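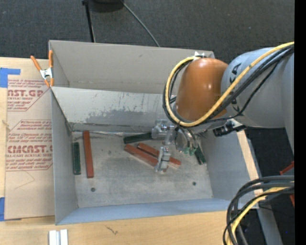

How large is the orchestra for the Utitz opera at Plirkthorpe?

Smaller than the score asks for. "The pit takes 31 players with the rail in," the conductor said on Wednesday, "so we cut the second harp and put the percussion in a side room – on a monitor."

The hall seats 312. Begay, the company staging it, had wanted 400, but the balcony is closed. The soprano sings three roles, with about 6 minutes for the longest change. "The tempo of the interlude is set by that," the conductor said.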